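Chapter 4
Holes, Edges and Fasteners: Getting to Know Small Parts

Pick up almost anything on your desk and turn it over. Somewhere there's a hole, a rounded edge or the head of a screw, and each of them was somebody's decision! I have taught this chapter for years and it is still the one I look forward to, mostly because you get to handle things.

In Chapter 3 you learned to measure flat stock. Now we move on to parts that have a top, a side and an inside, and that have to fit against other parts. You'll sketch them, measure them and then join them with screws. The practice set for the chapter is the Flukham kit, 416 pieces in all, though you will need only a handful at a time. If your school uses the older Jekex kit, the part numbers differ but the exercises work just as well (see the table on page 578).

Words to know: through hole, blind hole, recess, outer wall, chamfer, pilot hole, torque.

Before you begin
Clear a patch of table and spread your parts out with space between them. A heap hides things. Look at each part from straight above, then crouch until your eye is level with the tabletop and look again – a block that seemed square from above may turn out to have a sloping top, and a disc may be much thicker than you thought.
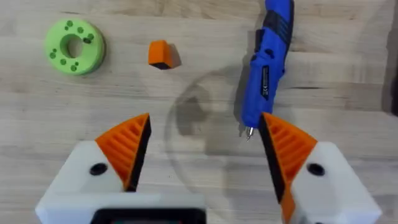

Now take a ring and find its center. There are several ways to do this, and we'll try the string method first, then the one with a square and pencil. Mark the center lightly on paper and draw the outer circle before you draw anything smaller. Little holes come last. Students love to start with them, and then the whole pattern drifts to one side!

Driving screws comes in Section 4.3. Leave the electric screwdriver switched off until then, and practice the first few turns by hand so you can feel the thread catch. The Economou plate in Project A is a great place to learn that feeling.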